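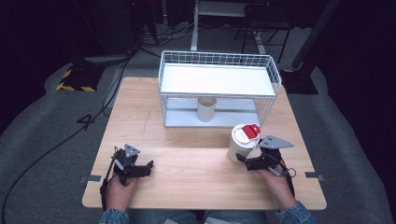 Figure 3. The paired hand-held grippers at the start of a shelf trial, right jaws open beside the red-lidded container. The paper cup is on the lower level of the wire rack.

4.2 Hand-held comparison of the two jaw sets

Before either jaw set was fitted to an arm, both were tried by hand. An operator wore or held one gripper in each hand and carried out the same short tasks that the arms would be given later. This let us separate faults in the jaws from faults in the controller. When a grasp fails on an arm it is often hard to say which of the two is to blame, and in the earlier bench work (Section 3) we had spent a good deal of time tuning the controller to get round what was in fact a problem with the linkage.

The two jaw sets are referred to as Pemley and Norari. Both fit the same handle and take the same mounting plate on top, so an operator can change from one to the other without altering their grip. The Pemley jaws close along a nearly straight line and keep their inner faces parallel throughout. The Norari jaws swing inward on a longer linkage, which gives them a wider opening but means that the tips meet before the rest of the face does. We expected the Norari set to do better on large round objects and the Pemley set to do better on thin-walled ones.

Three tasks were used. In the first, the operator picked up a lidded container standing in the open and put it down on the other side of the table. In the second, a paper cup was taken out from the lower level of a wire rack without moving the rack. In the third, the container was held by one gripper while the other pulled at the tab on its lid. The third task was the only one that needed both hands, but operators held both grippers throughout, so that the weight on the wrists was the same in every trial.

Each operator had 8 practice attempts with each jaw set, and these were left out of the results. The full comparison came to 1,000 recorded attempts, shared equally between the two sets. The order of the sets was swapped from one operator to the next. An attempt was counted as a success if the object ended upright in the target area and nothing else on the table had been knocked over. Light contact with the rack was allowed, and was noted separately.

On the open container there was little to choose between the two. Both sets held it firmly around the body, and most of the failures were caused by the operator letting go too early and not by any slip in the jaws. Some operators said that they preferred the wider opening of the Norari jaws here, as they could approach less carefully. The time taken was slightly shorter with the Norari set, but the spread between operators was larger than the difference between the sets, and we do not draw anything from it.

The cup in the rack gave a clearer result. The upper panel limits how far the wrist can be raised, so the gripper has to come in nearly level, and the linkage has to open in the space between the panel and the base. The Norari linkage swings outward as it opens, and operators often touched the rack with it on the way in. Several learnt to open the jaws only part of the way before reaching in, which helped, although it took away the main advantage of that design. The Pemley jaws went in and out with fewer contacts. They also crushed the cup less often. With the Norari set the tips pressed into the wall of the cup first, and an operator who could not see the far tip under the panel tended to squeeze until something was felt through the handle. By then the cup was usually dented.

For the lid task the results were mixed. The Pemley faces held the body of the container well and could be used on either hand. For the tab itself, the meeting tips of the Norari jaws were better, since they could pinch something small without the rest of the face getting in the way. We tried a mixed pair late in the work, with Pemley on the left and Norari on the right, and operators took to it quickly. There were too few of these attempts to report as a separate condition.

Handle fatigue was mentioned by nearly all operators. The trigger force needed to hold the jaws closed is the same for both sets, but the Norari linkage has a little play in it and people gripped harder to make up for this. Ubaldo Sartori, who ran the sessions, began to add a rest after every block from September onwards, and complaints dropped after that. We did not compare success before and after the rests were brought in – the tasks were not spread evenly enough over the two periods.

One further point concerns the top plate. It overhangs the linkage, and on reaching under the rack panel it was often the plate and not the jaws that set the limit on height. A lower plate would have made the cup task easier with both sets. We kept the plate as it was, so that the hand-held trials would match the arm trials in Section 4.3, where the same mounting is used.

On the basis of these trials the Pemley jaws were chosen for the single-arm work with the Kokix controller. The Norari jaws were kept for the two-arm lid task only, with the play in the linkage taken up by a thin washer at the main pivot.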